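Finish notebook, Ellora shelving
January 2020
Entry: LH, with additions by A. Dal Bello where marked

Carried over from the last entry: hazing on the Kulix waterborne matte, ash panels, top face only. Undersides clear. Both faces got the same can, same pad and same day, so the product itself is low on the list of suspects but stays on it until the second can has been tried.

Shop condition at start of work, 58 percent relative humidity by the wall hygrometer. The handheld reads lower. I don't know which one to believe and the salt jar check has not been done since April. Put that on the board. Until then all humidity figures in this book are wall hygrometer figures, no correction.

Panel 277 is the reference panel from now on. Ash, planed, edges left square, sanded through the usual grits and wiped with a damp cloth to raise the grain, then knocked back by hand. Mass before finish 993 g on the bench scale. The scale was zeroed with the cardboard on it, so weigh it with the cardboard every time or the number means nothing. Lộc Hồ's pencil line on the back marks the end that hangs off the rack.

Procedure as run:

Stirred, not shaken. Strained through a paper cone into the small cup. The last third of the old can had soft lumps of skin in it and the cone caught them. Flatting agent had settled to a gray paste on the bottom and took several minutes with the flat stick to bring up. I suspect it was never fully brought up on the earlier panels. That would give a glossier film from the top of the can and a cloudier one from the bottom. Tops were coated last. This fits.

First coat thin, with the grain, one pass out and one pass back, no going over it again. Pad held nearly dry at the far end to avoid the fat edge. Left flat on the painter's points. Second coat the next morning after a light scuff with the gray pad. Total of 3 coats on the reference panel. Earlier panels got the same count, though the last coat on those went on late in the afternoon with the heater off.

Sheen is still being judged by eye, which is the weakest part of all this. The gloss meter is at Lenz for service and there is no return date on the slip. In the meantime, look at the panel low and toward the window. Haze from settled flatting agent shows as an even milky cast that stays in place when you move your head. Ordinary reflection moves with you and the grain lines can still be followed through it. It is easy to mistake one for the other under the ceiling lights. I did so twice before lunch and marked a good panel as bad (mark since struck out and initialed). 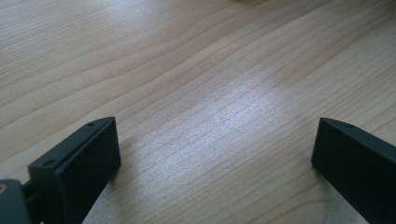

Light on a pale wood top. Grain still followable through the bright patch.

Result on the reference panel: no haze visible top or bottom after the second coat. After the third coat a faint cast near the pencil end, perhaps a hand's width. Not there after a night on the rack. I take this to be water leaving the film slowly and nothing to do with the flatting agent. Two different faults that look alike on the same product, so the notes from before this entry should be read with some caution. Where I wrote "haze" I may have meant either.

Trial strips, offcuts from the same board:

Strip A, finish from the top of the unstirred old can. Noticeably shinier than the reference. Clear.
Strip B, finish from the bottom of the same can after the top was poured off. Dull, milky, slightly rough to the fingernail. Looks like the rejected panels.
Strip C, new can, properly stirred. Same as the reference panel as far as I can tell.
Strip D, new can, stirred, thinned with a capful of water. Flowed out better but raised the grain again and needed a harder scuff. No haze. Not worth the extra sanding.

Strip B settles the main question for me. Annunziata wants it repeated on a board that was not the end of the stack before anything is written to Trorier, and she is right that the strips all share one piece of wood.

ADB: Also repeat B with a foam brush. The pad may be holding back the coarse part. And write the can's lot code down this time, the old can's label is gone under drips.

Lot code of the new can copied inside the back cover. Old can's code not recoverable.

Repair of the rejected panels. Tried one by scuffing back and laying a single well-stirred coat over the haze. It did not help much. The milky layer is underneath and the new coat only evens out the surface over it. Sanding through to the wood works but takes the edges with it unless they are taped. I would rather strip two and remake the rest, subject to what stock is left. Ash in that width is down to the short boards. The longest shelf cannot come out of those without a joint, and the drawing shows none.

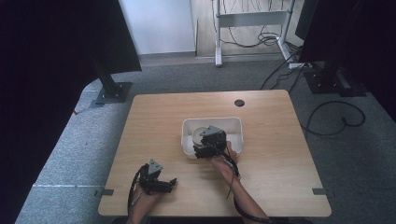
Square table on the gray carpet, white tray near the middle.

Cure test. Scratch with a fingernail at one day: marks, recovers partly. At two days: light mark only. Tape pull at two days: clean on the reference, clean on A and C, a few specks lifted on B. D not tested, tape ran out. Wet ring test (cup left standing, water under the rim) will be done on the reference after a full week, top face, pencil end. Do not set anything else on it before then. The ring left on strip A by a mug is not part of the test and should be ignored.

Odor is still noticeable with the rack door shut. Leave it propped.

Changes to the shop sheet, effective now:

Stir flat finishes with the flat stick until nothing drags on the bottom, then stir once more after pouring off.
Strain every time, including new cans.
No last coat after the heater goes off.
Date and initial the can lid on opening.

Open items: salt jar check on both hygrometers. Gloss meter, call Lenz. Strip B repeat on a mid-stack board, pad and foam. Ask Trorier whether they will take shelves with a slightly higher sheen, in case the remakes come out nearer strip A than they expect. Find out who has the good cone strainers, the ones in the drawer are the coarse kind and let through a hair on the second coat, reference panel, left of center. Picked out with the tweezers, leaves a short groove. Not sanded out.

Reference panel mass after finish to be entered once it stops changing. Still dropping slightly this morning.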